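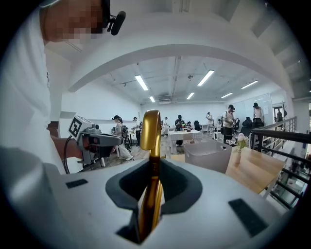

Visit report: Uten paper mill open day

The Uten mill opens its production halls to the public once every two years, and the visit on 2 October 2021 covered the stock preparation area, the paper machine and the finishing hall. The coating kitchen was closed for a floor repair. Groups of 15 left from the gatehouse, and each visitor was given a headset, as the guide's voice does not carry over the machine.

Stock preparation comes first. Baled pulp is fed by conveyor into a pulper, where it is broken up in water to a consistency that can be pumped. The mill buys all of its pulp; the old grinding house on the river side now stores spare rolls. From the pulper the stock goes through cleaners and screens to a chest, and from there to the refiners. The control panels in this area carry the Kevov name and were clearly newer than the piping around them. Sample taps are fitted before and after the refiners, and a bench next to them holds a freeness tester with a handwritten log.

The paper machine is a Fourdrinier type, rebuilt twice. It was running a cream text grade during our visit at 553 meters per minute, a figure shown on a display above the dry end. The forming section can be seen from a raised walkway. The dry line — the point where the sheet loses its shine as water drains — was steady and lay well ahead of the couch roll. The press section has two nips. Heat from the dryer hood made the far end of the walkway uncomfortable, and most of the group moved on quickly.

Our guide spent more time on felts than on any other subject. A press felt lasts roughly two months on this grade, and changing one takes most of a shift. Worn felts are sold to a farm supplier as ground cover. The steam and condensate system was explained from a wall diagram that dates from before the last rebuild and no longer matches the valves below it.

In the finishing hall, reels are slit and rewound, and part of the output goes on to a Sekiguchi sheeter. Sheets are inspected by camera, then counted, wrapped and stacked on pallets. Trim is drawn off through ducts and returned to the pulper. The Mever line of sketch pads is cut and glued in a side room, which we saw only through a window.

The water treatment plant is not part of the standard route, but it can be visited on request in March, when the mill runs a separate tour for schools and technical colleges. Parking is on the gravel lot north of the gatehouse. Closed shoes are required, and the walkway is reached by a steep open stair with no elevator. The tour took slightly longer than the printed program stated — mainly on account of the felts.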